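Ticket 3233
Subject: Scheduled posts publish without link preview on two connected pages
Product: Zollora social scheduler
Client account: Sorrentino
Opened by: Haris Gilani
Assigned to: Jawad Chaudhry
Priority: Normal
Status: Resolved

Haris Gilani, 9:12 am
Posts queued through Zollora go out on time but the link card is missing. Text is fine, hashtags are fine, the short link works when clicked. The card shows up correctly in the composer preview. Affected pages are the main Sorrentino page and the Grastier page. The Jitula page is on the same plan and is not affected. The client noticed because click-through from the December campaign dropped. Export of the queue shows 289 scheduled posts, 258 of them with a link.

Already tried: logged out and in, cleared browser cache, reconnected the main page. No change.

Jawad Chaudhry, 9:40 am
Please send one affected post ID, the full destination URL, and the image that the page header uses. Also confirm whether the posts were created one by one or by bulk upload.

Haris Gilani, 10:05 am
Bulk upload, CSV. Post ID and URL sent by private note.

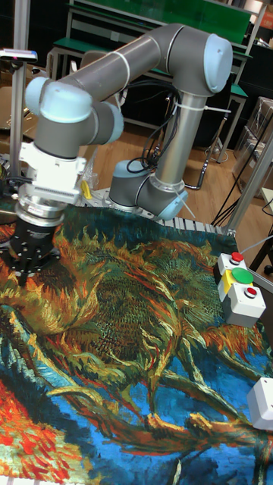
Robot arm and gripper over sunflower fabric

Jawad Chaudhry, 10:31 am
Received. Image loads on our side and is within the size limit, so it is ruled out. Ran the destination URL through the card checker:

Fetch without tracking parameters: 200, title, description and image all returned.
Fetch with tracking parameters: 301 to the same URL with a trailing slash, then 301 back. Fetcher stops after 16 hops and returns an empty card.

The composer preview strips tracking parameters before it fetches. The publisher does not. That explains the difference between preview and live post. Question for the client's web team – was a redirect rule added recently?

Haris Gilani, 11:18 am
Confirmed. They added a trailing slash rule on the Sorrentino and Grastier sites. Jitula is on a different host and did not get it. They are removing the rule for URLs with a query string. Will retest with a second URL once the rule is gone. 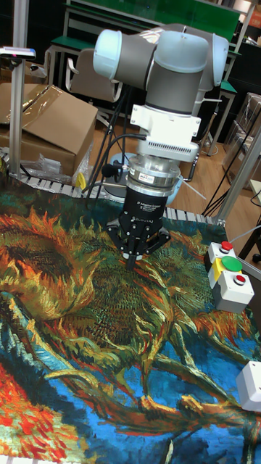
Jawad Chaudhry, 1:50 pm
Rule is gone as of the last fetch. Both test URLs now return 200 with parameters attached. Steps to finish:

1. Settings > Connected pages > Link cache > Clear. Do this for each page separately.
2. Queue > Select all > Refresh link data. Leave the tab open until the progress bar closes.
3. Publish one test post per page before the next scheduled slot.

Posts already live will keep the empty card. Those have to be deleted and reposted, or left as they are.

Haris Gilani, 2:36 pm
Cache cleared on both pages, queue refreshed. Test posts show the card with title and image. Client will leave the old posts up – they do not want to lose the comments.

Jawad Chaudhry, 2:44 pm
Logged a separate request to make the composer preview fetch the full URL, parameters included. Closing this one. Reply within the ticket to reopen.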